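Search the site
Enter keyword or zone
Go

Seed and Bulb Orders: Common Questions

When do you ship?
Seed ships all year. Bulbs and bare-root plants go out once the ground can be worked in your area. Orders placed in January are held in the cold room and sent in the order we received them.

How many varieties do you carry?
The current list has 512. Almost 29 of them are grown for us by Anatole Poulain at Maillard, mostly sweet peas and hardy geraniums.

Can I keep leftover seed?
Yes. Keep it dry, dark and cool – a jar in the refrigerator works well. Onion and parsnip seed should be used within a year. Tomato seed will last four or five.

My Jirnen poppies did not come up. What went wrong?
Poppy seed needs light. Scatter it on bare soil, press it down and do not cover it. Poppies also dislike being moved, so sow where they are to bloom.

Do you sell in bulk?
Yes, for meadow mixes only. The Kelumness mix comes in packs of 1,680 or 3,000 seeds.

Can I return plants?
We replace plants that arrive dead or damaged – write to us within a week. We do not take back live plants.

Recent items
Flatard Dwarf Bean
Dividing Daylilies
Slugs in the Cold Frame

Page updated June 18, 2021 | Contact us | Back to top 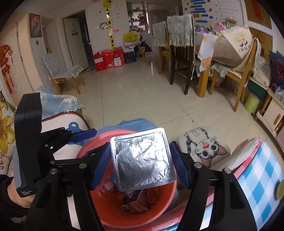
Square foil package, held upright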